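Friday, October 6, 2023
Notebook, road kit budget, round two 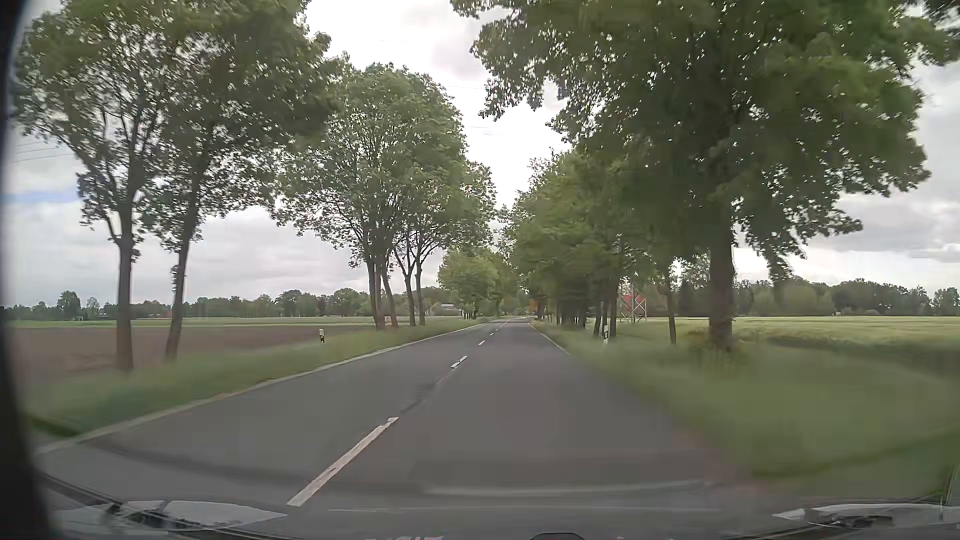
Okay, so the number we get to play with is $2,000, and I spent most of the morning trying to make it stretch. Milagros Saavedra wants the order in before the November cutoff, which means quotes by the end of next week at the latest.

What we need for the lane-keeping runs, as far as I can tell: a second forward camera, a better mount, a decent positioning receiver, and storage. Lots of storage! The current drive fills up on the long loop out past Rilesham and then somebody (me) sits in a parking lot copying files.

Cameras first. Brodonano quoted $501 each for the ones with the wider brightness range. I'd love two. Country roads with big trees over them are rough on the cheap sensor – you come out from under the leaves into bright cloud and the line finder has a little panic attack for a second or so. Worn center dashes don't help either. I also want to be able to lock the exposure by hand, and the Brodonano sales page is fuzzy about whether you can. Emailed them, waiting.

Two cameras is $1,002, so we'd be at half the money before buying a single cable. Hmm.

Glare off the windshield is my other gripe. I keep seeing reflections sitting right on top of the lane, and the software doesn't know they aren't paint. A hood that seals against the glass would be cheap, and Bogdan (the bench rig, for anyone new reading this) has a spare clamp we could steal to try the idea before we pay for a real mount. Do that Monday.

Receiver: Skutbridge will lend us one for 15 days if we cover shipping. I say take it. If the position log is good enough to line up with the grass edges where there's no clear edge line, we buy it, and if it's junk we've lost postage. Milagros is less keen on loaners after last time, so I need to ask her properly and not just in the hallway.

Drives I haven't priced yet. Anything with over 2 terabytes that can stand being rattled around in a car will do me fine.

To ask: does the cutoff mean ordered or delivered? Makes a big difference for the cameras.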